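3.2 Who gets the ball late on?

When I started going through the scorecards I had a simple idea in my head, which was that captains in the Takance women's league trust their best bowler with the last over. I've played enough club cricket to believe it, too. My first captain would have bowled our opener at both ends if the umpires had let her!

The numbers weren't so kind to my idea. I had 2688 overs to work with after throwing out the rain-hit games (see Section 2), and I marked each one by phase, by bowler and by how many runs were needed at the time. In close finishes the last over went to the bowler with the best figures that day less often than I'd expected, and quite often to somebody who had been held back on purpose. Captains seem to plan for the end early and then stick to it, even when the plan has plainly gone stale by the fifteenth over.

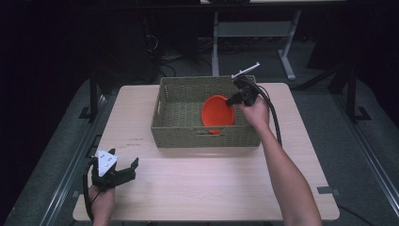

Renato Garrido

I should say what I mean by a close finish, as people in my field argue about it endlessly. I used any match where the side batting second needed up to 38 runs from the last four overs with at least three wickets in hand. You could draw the line elsewhere (Hureron's coaches, who were very generous with their notebooks, would draw it a good deal lower) and I did try a few other versions. The pattern gets fainter as you loosen the rule but it doesn't go away.

Spin is where it gets interesting. Tyagi used a slow bowler at the death far more than any other side, and I assumed that was down to the pitch at their home ground, which is famously sticky by January. But they did it away from home as well, and against teams who hit spin nicely. I asked their captain about it and she laughed and told me she just didn't fancy watching her seamers miss their length under lights. Fair enough, and I have no column in my spreadsheet for that.

Astent went the other way and hardly bowled a ball of spin after the sixteenth over. They also had the most wides in that stretch, so make of that what you will. I'd be wary of reading too much into it, because two of their regular quicks missed half the season and the youngsters who came in were bowling to fields set for someone else. 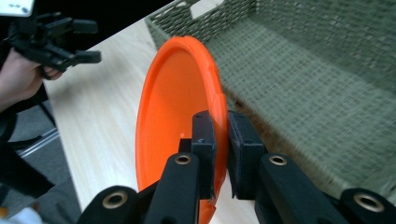
Figure 7. Orange plate held on its edge by a black gripper.

Crowd size was my other hunch. The bigger grounds drew gates of 4000 for the knockout games, against a few hundred at most for a league match, and I wondered whether captains would turn cautious with all those people watching. I couldn't find it. Field changes went up a bit, and the overs took longer, but the choice of bowler looked much the same whoever was in the stands. Players I spoke to said they noticed the noise while fielding on the rope and forgot it completely when they had the ball.

What I can't separate yet is the captain from the coach. Some of these calls are settled in the dressing room and some are made with a wave of the arm from mid-off, and a scorecard looks identical either way. I come back to that in Section 4 with the interview notes.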